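**Namora Completes Comparison of Fingertip Pads for Hand-Held Grippers**

*Results to inform the next Skiketti hardware release*

PICKERING, September. Namora announced today that it has completed a comparison of two fingertip pad designs for its Skiketti line of hand-held grippers. The study examined how each design performs on clothing and bedding in furnished homes, where soft goods lie on other soft goods and the gripper has little to push against. The full report and the trial protocol are available on request from the company's Pickering office.
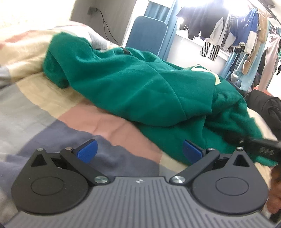

Soft goods were chosen as the test category after customers using earlier Skiketti models reported missed grasps on knitwear and fleece. The standard bench test, in which a single cloth is lifted from a rigid table, did not reproduce those misses. Namora therefore moved the work to bedrooms. A crumpled green hoodie on a patchwork blanket sets a harder problem than a cloth on a table, as the surface beneath gives way under the fingertips and the garment lies in several creased mounds. The two blue pads must close on one layer of the garment without taking up the blanket as well. Operators were instructed to approach each garment from above, to close once, and to record the result before making another attempt.

The comparison covered 411 grasp attempts in 11 homes. Both designs were tested on the same gripper body and linkage, so that only the pads differed between one set of attempts and the next. Design A is a rounded, tapered pad of uniform softness. Design B has the same outline with a firmer core. Each operator worked with both designs in every home, and the order was reversed from one home to the next.

Design A produced fewer double grasps, meaning attempts in which the bedding was lifted together with the garment. Design B held heavier items more securely once a grasp had been made, and it slipped less often on quilted outerwear. The difference between the two on thin shirts was too small to support a recommendation. Namora has selected Design A as the standard fitting for the next Skiketti release and will offer Design B as a replacement part.

"The bench told us these pads were equal, and the homes told us they were not," said Shirley Cormier, who directed the comparison for Namora. "We will keep the bench test for wear and closing force. Decisions about fabric handling will be made from trials in furnished rooms."

The company also reviewed how the approach to a garment affects the usefulness of the recorded video. Fast approaches blurred the surroundings, even where the gripper remained reasonably sharp, and reviewers found it more difficult to locate the edge of a garment against bedding of several colors. The operator guide will be revised to call for a slower final approach. A pause before closing, which was optional during the trials, will become part of the standard procedure.

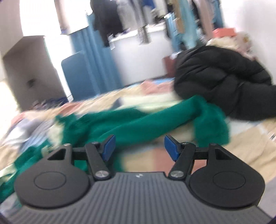 Cladberg, which received the draft report ahead of release, asked that the wear results be read with care, noting that almost 2,000 closing cycles on the bench say little about lint, pet hair or fabric softener. Cladberg also requested that the next round include towels and fitted sheets. Namora has accepted both points. A section on surface contamination has been added to the report, and household linens will be included in the next comparison.

Existing Skiketti grippers accept either pad without modification to the linkage. Pads should be replaced in pairs, and the opening distance should be checked after fitting. Customers who have already ordered replacement pads may change their selection before shipment by writing to the Pickering office with their order number.

**About Namora**

Namora designs and assembles hand-held grippers and related parts for research groups and product developers. The Skiketti line is built and serviced in Pickering.

**Media contact**

Shirley Cormier
Namora, Pickering office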